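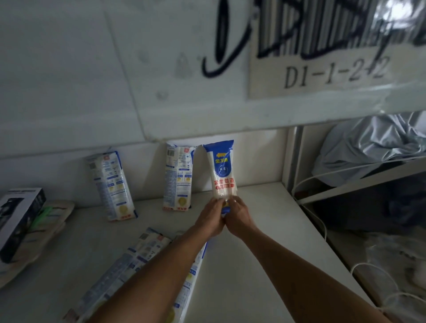

Little moths in the pantry, threw out the flour, they keep coming back

Lacey Hebden
Wendau
1580 views

So this started back in February with one small brownish moth in the kitchen, which I figured had come in with the laundry. Then there were two. Then I was making pancakes one morning and there was webby stuff in the flour, kind of clumped along the inside of the bag, and I may have yelled loud enough to wake my husband.

I threw out the flour and the oatmeal that was next to it, wiped the shelves with vinegar and felt very good about myself for maybe two weeks. Now they're back. I keep seeing one around dinner time, up near the ceiling, and last night I found a little cream-colored worm walking along the top of the door frame. It wasn't even in the pantry!

Here's what I have in there: rice, three kinds of pasta, Asian wheat noodles, cornmeal, nuts, raisins, chocolate chips, birdseed (down on the floor in a paper sack), dog treats, spices, tea. Most of it is still in the packaging it came in, and a lot of that is sealed and never opened. I hate the thought of tossing all of it. We just did a big stock-up at Vaněk and I'd like to eat what I paid for.

What I want to know is

Are the sealed plastic bags safe, or can they get through those?
Does freezing really work, and for how long?
Do I need to spray something? I have a toddler and a dog, so I'd rather not.
Is it worth buying the sticky traps?

Also, is it gross that we ate the pancakes? (Different flour, but it had been sitting on the same shelf.)

Darren Horrocks

It's the birdseed. It's always the birdseed. Put it in the garage.

Precious Mkhize
57 people found this helpful

Oh Lacey, I feel for you, I had these for most of a year in my old apartment in Birketum and I went a little bit nuts over it. Those are pantry moths (Indian meal moths if you want to look them up, the adults are sort of gray near the head and coppery on the back end of the wings). They don't bite, they don't make you sick, and the pancakes are fine. I've certainly eaten worse without knowing it.

Darren is being short with you but I'd look hard at that birdseed too. Take the sack outside and pour it into a bucket slowly. If you see webbing or the grains stick together in little strings, it goes straight in the outside trash, sack and all. Don't leave it in the kitchen can overnight like I did. After that do the dog treats and the nuts. They love anything with fat in it.

On the sealed bags: the larvae can chew through thin plastic and paper, and they're also really good at finding a weak seam or a fold that isn't quite closed. So "never opened" helps but doesn't mean safe. What I did was take every single package to the table under a bright lamp and go over it. Look at the seams, top and bottom. Look for pinholes. Tip it and watch the corners for fine dust or bits of web. Clear packaging makes this so much easier, and with noodles and spaghetti you can pretty much see down between the strands. With cardboard boxes you have to open them up, sorry. 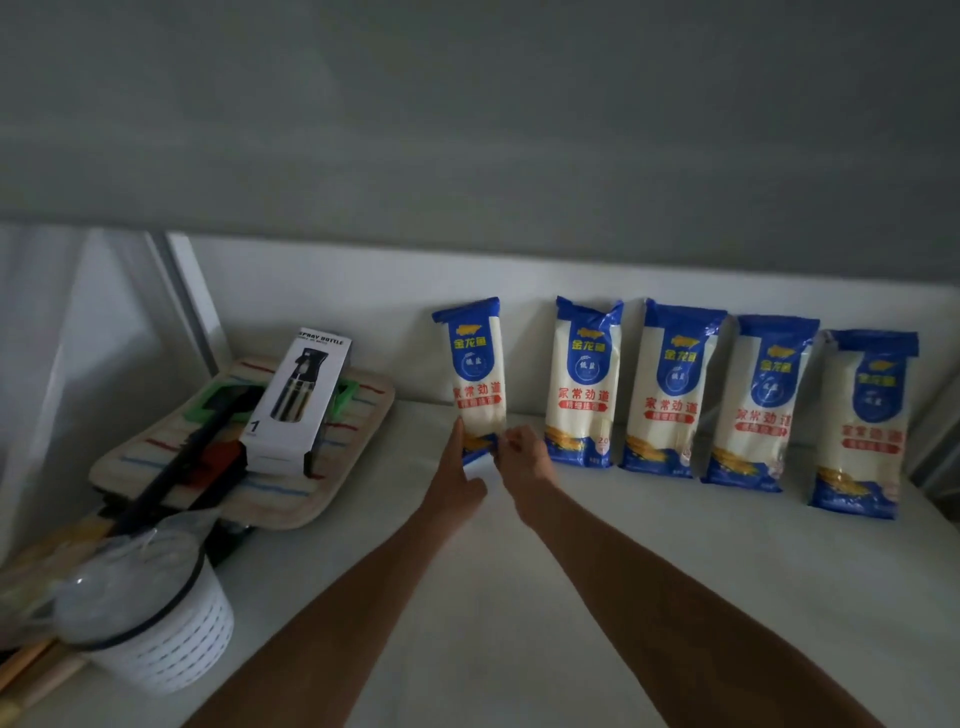
Dried noodles in see-through bags, stood upright along the shelf.

I also quit stacking things flat. When everything was in a pile, I only ever touched what was on top, and the bottom of the pile was where the bad bag of cornmeal had been living. Now anything tall stands up on its end in a row, one layer deep if I can manage it, and I can pull out one bag and check it without starting an avalanche.

Freezing does work. I give everything a full week at 0 degrees, because bigger bags take a while to get cold all the way to the middle. Let it come back to room temperature with the bag still closed or you'll get condensation in your flour, and clumpy flour will scare you all over again.

Please don't spray in there. Empty it completely and vacuum — the cracks, the little holes where the shelf pegs go, under the shelf paper, the hinges. Then empty the vacuum outside right away. Warm soapy water for the shelves after that, and let them dry before anything goes back. Vinegar makes it smell like you did something but I don't think the eggs care much.

The worm on your door frame was heading off to make a cocoon. They wander a surprisingly long way. Check where the wall meets the ceiling, the back of the clock, behind any pictures, the underside of the shelves. I found a whole row of them in the folded edge of a curtain. Wipe them up with a paper towel and be brave.

And then jars. I have a mix of old pickle jars and a set of Brella canisters my sister gave me, and the jars do the job just as well as long as the lid screws on tight. For the canisters, check that there's a rubber ring in the lid and that it's still seated right. Mine had slipped on one of them and guess where I found a moth.

Stuart Whiteley
5 people found this helpful

Agree with most of the above. A few things to add.

The sticky traps have a lure that only attracts males. They're useful for telling you if you still have a problem, and they'll knock the numbers down a bit, but they won't clear it up by themselves because the eggs are already in the food somewhere. Put one on a shelf, write the month on it and swap it when the lure runs out. Don't set it right by an open window.

If you keep catching moths after cleaning out the pantry, the source is someplace else. In our house it was a wreath made out of dried corn that my mother-in-law had hung in the hall. I have also heard of it being an old bag of pet food in a closet, a microwave heat pack filled with wheat, and a kid's macaroni necklace. You have a toddler, so I'd check for macaroni.

I would disagree on freezing everything, though. We don't have the freezer space and I doubt most people do. I freeze flour, cornmeal and nuts when I bring them home, and the rest goes straight into something with a tight lid. Plain white pasta hasn't given me any trouble so far.

Expect to see stragglers for several weeks even if you do everything right. It's slow when the kitchen is cool.

Lacey Hebden

Update! It was the birdseed. Darren, I owe you a coffee. The sack was basically one big web from halfway down and I'm not going to describe it any further than that.

The rice, the pasta and the noodles all looked okay under the lamp, so they're taking turns in the freezer. The raisins I threw out just because I couldn't tell by looking at them. One trap is up and it has a single moth on it since last night. Going to go look behind the clock now.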